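April, bench notes, small table

Put a fresh cover down over the white table top. The old one had tea rings on it and Margaux Bailly wanted it gone before the Zolent visit. Pens and odds and ends still have no fixed home, so for now they go in whatever stands upright.
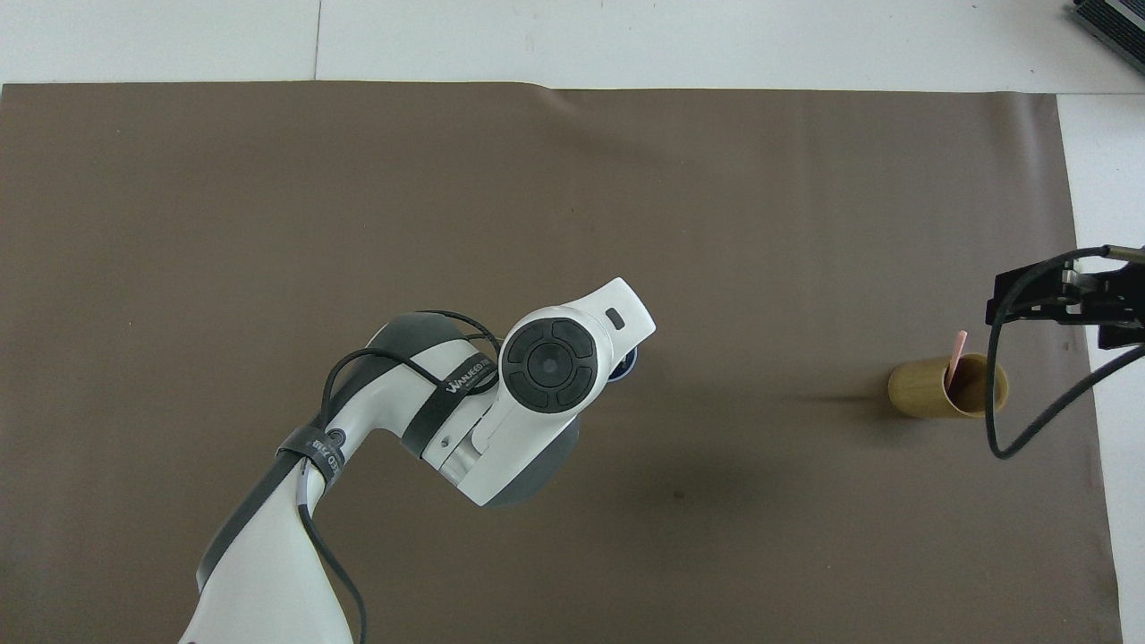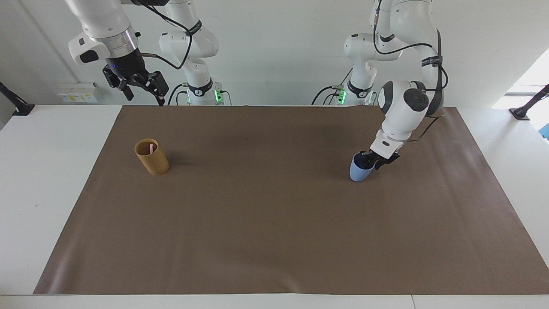
Second one: light blue cup, tan cylinder on the left half.

Still to do: order 24 more cups from Hoarau, blue if they have them. Trim the next cover 2 cm shorter at the front. The spare roll is on shelf 7, behind the Wener boxes. Tape is nearly out.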